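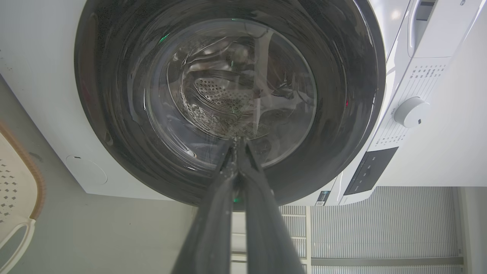 Progress report no. 3, export paperwork project
To: Mulugeta Bogale, Fekport
From: Saron Belay, Belay Freight Forms
1/23/15

Hi Mulugeta,

You asked for something shorter than last time so I'll try, though you know what I'm like. The main news is that we've now moved 3,951 consignment records out of the old spreadsheets and into Fondel, so anyone on the scheme can pull up a commodity code or a past invoice without ringing me first. A few hundred of those still have the old style of address in them and need tidying. Bontu has been doing it in the gaps between other jobs and would like a proper run at it in February.

We started the quarter with 14 small exporters and we have 13 now. The one that left was the candle firm, who have stopped selling abroad for the time being (they were very nice about it and may come back). The rest are using the templates every week, some of them every day. The biggest change is in certificates of origin. Before we began, most of our lot were filling them in by hand and getting them sent back for silly things, a missing weight or a company name that didn't match the invoice. Now the name and weight come across from the invoice and you can't print the form until they agree. I was sceptical about that last bit, I thought people would hate being blocked, but Bontu insisted and she was right.

Customs codes are still the sore point. We ran the evening session on them and it went on far too long, mostly my fault for letting the argument about coated fabrics get going. People went home with more questions than they came with! Nahom Araya has offered to redo it as short one-to-one calls, half an hour each, with the firm's own goods on the table. I've said yes. It'll use up more of his hours than we budgeted for and you'll see that in the figures, but the training room hire comes down, so the two nearly cancel out.

The link with Tarkska is late. You'll remember the idea was that their booking system would take our packing lists straight in, with no retyping. Bjartur Kjærgaard at their end has been very helpful and the test files do go through, but only for single-pallet loads. Anything with mixed pallets falls over and has to be keyed in the old way. He thinks it's how we number the lines, I think it's how they read them – we've agreed to stop debating it and each send the other 3 real files to pick apart. I'd sooner tell you now that this won't be done by the end of the month. Mid February is what I'd put money on.

Spending is a little under where we said it would be, all of it down to the Tarkska work not being billed yet. Please don't take it back, we will need it. Full sheet attached as usual, and I've put the travel on its own line this time as you asked.

Things I need from you: a yes or no on moving the leftover room hire money across to Nahom's hours, and the name of whoever at Fekport now signs off the data sharing letter. I sent it to the old address twice before I heard there'd been a change.

Next up is Bontu's tidying, the first of Nahom's calls, and a short guide to filling in the supplier declaration, which I've half written and keep leaving alone. I'm in the office most mornings if you'd like to talk any of it through.

Saron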